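Search the Pevurus help desk
Enter keyword or ticket number

Ticket 521: Sturham 200 cranks fine, won't fire after sitting

Last updated: May

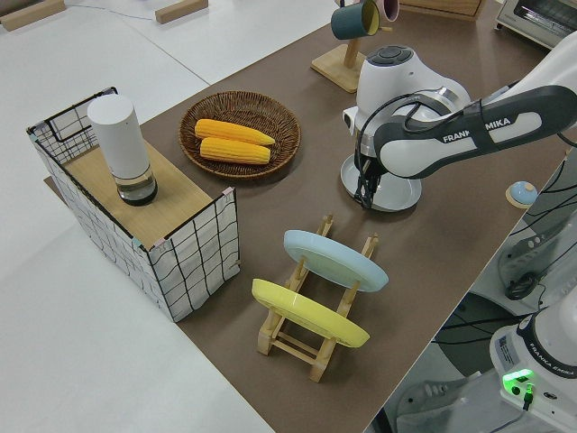 So I bought my Sturham 200 used last fall, rode it maybe a month, then parked it under a cover until the weather turned. Now it cranks like a champ and just will not catch! I've got the choke on, kill switch on run (yes, I checked, twice), fresh gas in the tank.

Things I've tried so far: new plug, charged the battery overnight, and drained the carb bowl. What came out of the bowl smelled like old varnish, so I figured I'd found it. Nope. Pulled the new plug after a bunch of cranking and it was bone dry.

Update, 9 pm. Marisol Baptiste on your parts line told me to pull the fuel hose off at the carb and open the petcock into a jar. I got about 3 drips and then nothing. With the gas cap open, same thing, so it isn't the cap vent. She thinks the little screen inside the petcock is gummed up and I'm inclined to believe her.

Update, next morning. Drained the tank, took the petcock off, and wow, the screen was solid brown gunk. Soaked it, blew it out, put it back with the old gasket (I know, I know) and now gas runs into the jar in a nice steady stream. Bike fired on the fourth try!! It idles, but it hangs and stumbles when I crack the throttle, so I'm guessing the pilot jet needs cleaning too.

Two questions before I pull the carb. Does the Jundinik gasket kit, number 223, fit my petcock, or is that one only for the bigger tank? And can I get the pilot jet out with the carb still on the bike? I'd love to skip fighting those boots again.

Status: open, waiting on parts desk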